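From: list member, Ganthorpe sim group
Date: 2023-11-10
Subject: Re: [besteck-users] does layout shuffling help or not?

> We trained on 105 fixed-layout episodes and the policy falls
> over as soon as the mug moves. Is it worth shuffling
> everything, or only the target?

Shuffle everything! We did target-only in March with Besteck and got a policy that pretty much used the banana as a landmark (move the banana, lose the mug).

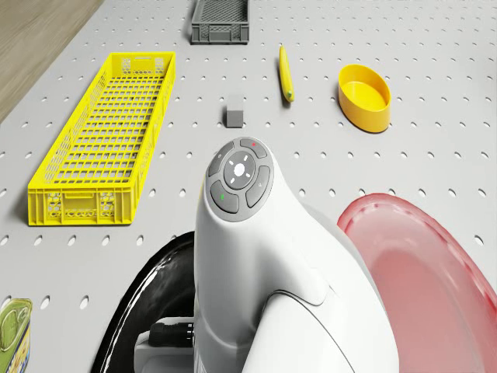
What worked for us was re-sampling crates, bowl, cube, the lot, at every reset, and keeping a wrist-side view plus a room view in the input. We ended up with 2707 episodes, which sounds like a lot, but sim time is cheap and I mostly let it run over lunch.

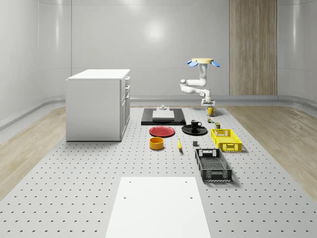

Room view, gripper above the yellow mug

I'd also vary what the mug stands on. Bare board and plate are different heights, and our old Skakar checkpoint kept closing too high or too low.

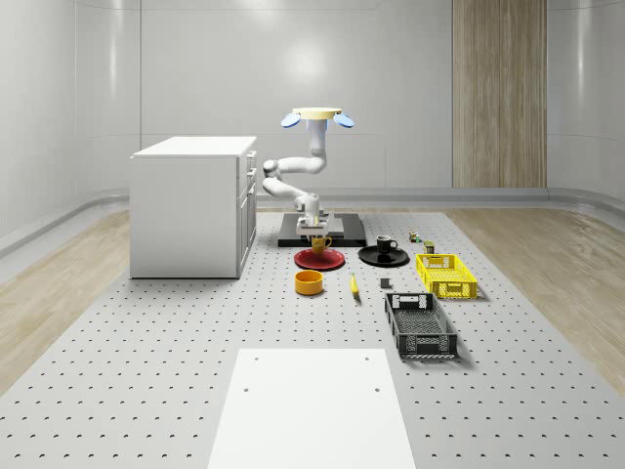

After that change we ran 133 test resets and the height misses dropped to four, all of them with the mug close to a crate wall. Still stuck on those. If anyone's tried the Sembiring reward on tight spots, please shout, I'd love to compare configs!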